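Budget season, and what we're asking for

4/9/25

14 comments

So the equipment request is in. I sent it off late last night after moving the same money between two lines more times than I'd like to admit, and I promised in January that I'd write up how we got to the final list once it was done. Grab a coffee, it's a long one.

Quick recap for anyone who joined the Trimmont lab after the winter break. Last year we asked for one big thing, a second arm with all the trimmings, and we got it, and then we spent months discovering what we hadn't asked for. Spare finger pads. Cables of a sensible length. Storage! We filled the shared drive before spring and had to beg for room on somebody else's. The arm was fine. It was all the small stuff around the arm that ate our time, and most of it cost less than the shipping on the arm did.

This year I did it the other way around. I started with what we use up and what we wait for, and only looked at the shiny catalogs after that (okay, I peeked). The biggest item by far is hand-held grippers. We have 3 that I trust right now and a fourth that comes and goes depending on its mood. The request is for 10, which sounds like a lot until you think about how we work. Two-handed tasks take a pair. Two people working at separate tables on two-handed tasks take 2 pairs, and that's already more than we own. Add the Borketach project, which wants its own set that never leaves their building, and you can see where the number comes from.

I did get the fair question of why we don't put the money toward a third arm. My answer is hours. An arm ties up a corner of the room and a person who knows how to restart it. A hand-held gripper needs a table, some household stuff and a bit of patience, and a new student can be useful with one the same afternoon. We're collecting a lot of everyday tabletop jobs this year, toothbrushes and cups and that sort of thing, and the limit has been how many grippers are free. I've watched people stand there waiting for one. I've been the person standing there waiting for one.

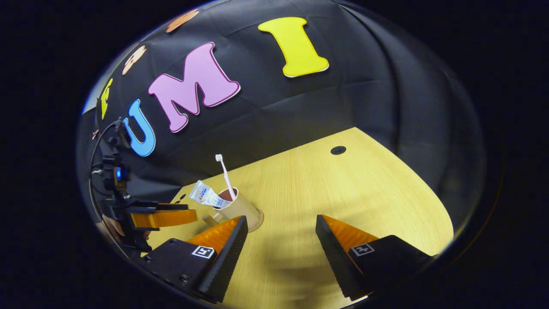

Toothbrush, toothpaste, cup, and orange fingers on the grippers both times.
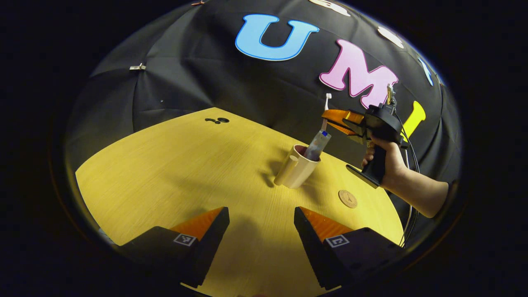

Now for the money, since I know that's what half of you scrolled down for. I got quotes from two places. Acheampong came in lower on the printed parts and they've been great about answering email, but they want the whole order up front. Drosura costs more per unit and will split it into 3 deliveries, and they'll invoice each one separately. I went back and forth on this for a while. If we pay for everything at once and the first batch shows up with the soft pads glued on crooked, we own a whole lot of crooked pads. With split deliveries we can try the first few, complain if we need to, and let the rest follow. Our finance office also much prefers several medium invoices to one large one, for reasons I have stopped asking about.

So I wrote it up as Drosura for the complete units and Acheampong for the spares. That way the cheap printed parts still come from the cheap place and we're covered if one of them goes quiet on us. If anybody has ordered from either one lately and has a horror story, please tell me now, while I can still amend the form.

Spares deserve their own paragraph this time. Finger pads are the thing we wear out, and I budgeted for them as a consumable, same as tape and batteries. I put in a full second set of fingers for every gripper too. Last fall we lost nearly a week to one cracked finger and a part on back order, and I don't want to do that again. Marker tags I left off, we can print those ourselves and the label printer still has life in it.

Then there's the boring line, storage and charging. I asked for a proper rolling cabinet with outlets inside, so the grippers can live somewhere other than "on the chair by the window." I asked for more drives, sized for what we'd record with all the grippers in use and then bumped up one size, because we guessed low last year and it hurt. If the committee trims anything, I really hope it isn't this. I'd give up two grippers before I'd give up the drives - recordings we can't keep are no use to anyone.

I also put in a small pot for props. Don't laugh! Cups break, toothpaste gets squeezed, and people keep buying mugs and never turning in the receipt. With a prop line you can hand me the receipt and get paid back like a normal person. Keep it reasonable, please. Ordinary kitchen and bathroom things, lots of different shapes and colors, nothing you'd be sad to see dropped on the floor.

What's not in there: new tables, the fancy lights, and a third arm. The tables we have are okay. The lights I'd love, but we can get most of the way with moving the lamps we've got, and I'd like a good argument in hand before I ask. The third arm I've parked for next year. By then we should know how the Borketach work is going and whether they'd share the cost, and it's a much easier conversation with a year of recordings to point at.

Timing is the part I'm least sure of. If approval comes through before summer, the first delivery could be here when the new students are, and I could train everyone in one go. If it slides, we share what we have and I'll put a sign-up sheet on the door again. I know the last one got ignored by week two. I'll make the letters bigger.

One favor before then. If you've got a gripper at your desk or in a bag, bring it back so I can check the fingers and write down what needs replacing. I want the spares order to match what's really broken and I'd like to have that settled before anyone upstairs starts asking me questions about it. Same goes for cables, especially the long ones, which I know we bought and which I can't find anywhere.

Comments are open below, and if you think I got the split wrong, say so there so everybody can see it.

Share 6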